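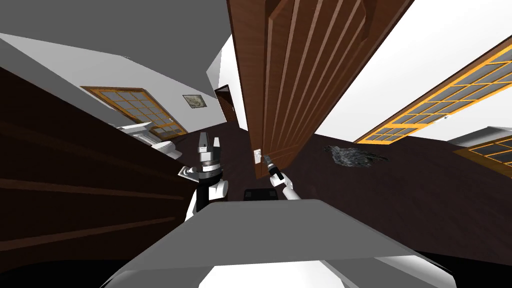 A tall panelled door standing open over a dark wooden floor.

Panelled door

Last updated: April 17, 2024

A panelled door is a door made from a framework of solid timber with thinner boards, the panels, set into it. The upright pieces are called stiles and the crosspieces are called rails. I've hung and mended these for years, mostly in the older houses of Ostcombe, and I still think they're the cleverest thing in a house!

The clever bit is the gap. Wood swells across the grain in damp weather and shrinks when the heating goes on, so each panel sits in a groove with a little room to move. Glue it in tight and sooner or later it'll split. A raised panel is thick in the middle and thinned at the edges to fit that groove, and a flat one is the same thickness all over (much easier to paint, I might add).

Styles vary a lot from place to place. Round Tindlow you mostly find four panels, two long ones over two short. In Ostcombe the older terraces have six, and the grander houses on the Ellery side went in for long upright panels that make a low room feel taller. My friend Silvia Danko keeps a notebook of local doors and has 281 of them in it so far, with little pencil sketches — I've borrowed it more often than I should.

Sticking is the usual complaint. I always tell people to wait until the dry weather before reaching for the plane, as a door that jams in November may swing perfectly well by summer. Check the hinge screws first. If the top one is loose the whole door drops, and 10 minutes with a longer screw will often sort it out.

For old paint I use a warm air gun on low and a blunt scraper, then 80 grit paper along the grain. Lead paint is another matter, so test before you sand anything old.

See also: door frame; hinge; Sako workshop, Ostcombe.

Contact | Copyright 2024 | Back to top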